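**Tatby Open Laboratory Day** is an annual public demonstration of robotic manipulation held at the Golob building in Tatby. It is organized by Zellosska, a research workshop concerned with the handling of soft goods such as towels, sheets and table linen. The event takes place each April and is free to enter.

## Background

Zellosska moved into the Golob building after outgrowing its first premises, a pair of rooms above a print shop. Visits were originally arranged by letter and limited to trade guests from the laundry and hotel sectors. Requests from local schools led to a single public session, and the present format grew out of that session. The first full open day had 791 visitors. The most recent had 2592, and timed entry was introduced for the demonstration hall.

The program is directed by Vlasta Trajkovski, an engineer who previously worked on sewing machinery. Trajkovski also wrote the visitor handbook, a short printed guide sold at the door and revised before each event.

## Layout

The demonstration hall is on the ground floor and is divided into 6 stations. Visitors follow a marked route from the entrance on the canal side to the exit in the yard. The stations are:

1. Grasping of single layers
2. Edge finding
3. Flattening and folding
4. Two-arm handling of large pieces
5. Teleoperation, open to visitors over the age of ten
6. Repair bench and spare parts

Stations 1 to 4 run continuously. Station 5 closes for a short break every hour while the operator controls are checked. Talks are held upstairs in the Morkasia Room, which seats 70. The room takes its name from the Morkasia, a barge that carried cloth to Tatby before the railway.

## Demonstration program

Each session starts with a short talk on why cloth is hard for a machine to handle. A rigid part keeps its shape when picked up and can be described by a position and an angle. A sheet of fabric has no fixed shape, hides parts of itself under its own folds, and changes form when touched. The staff member then lays a cloth on the table by hand, and the robot is started from a fixed home position.

Visitors are allowed to place the cloth themselves at the third station. The handbook asks that it be dropped from waist height and not arranged. Knots are not permitted, and pieces with buttons or zippers are kept for the repair bench, where they are used to show damage to finger tips.

### Flattening and folding

The third station is the most heavily attended. Its task is split into four stages: locate an edge, close the fingers on it, pull the cloth across the table, and release. The stages are repeated until the measured area of the cloth stops increasing, after which folding begins. An attempt that has not reached the folding stage within the time limit is ended by the operator and recorded as incomplete.

A doubled edge is treated as a separate case. If the fingers close on both layers, the pull moves the fold along with the rest of the cloth and the area does not grow. The controller therefore looks for a place where only one layer can be taken. This step accounts for most of the waiting time seen by the audience - the arm may hold still over the table before it moves.

A monitor beside the table carries the view from the wrist camera, with the two black fingers standing open and the white cloth lying in wrinkles on the wood, folded over itself toward the left.

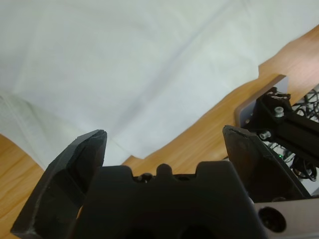
### Teleoperation

At the fifth station, a visitor moves a hand controller and the arm follows at reduced speed. Force at the fingers is limited in software. Each turn lasts two minutes, and the usual task is to pick up a napkin and lay it over a line drawn on the table.

## Access and safety

Painted lines mark the reach of each arm, and an emergency stop is mounted at both ends of every table. Bags must be left at the entrance. The hall has level access from the canal side, while the Morkasia Room is reached by stairs only. Talks are relayed to a screen on the ground floor.

## See also

- Golob building
- Robotic handling of textiles
- Zellosska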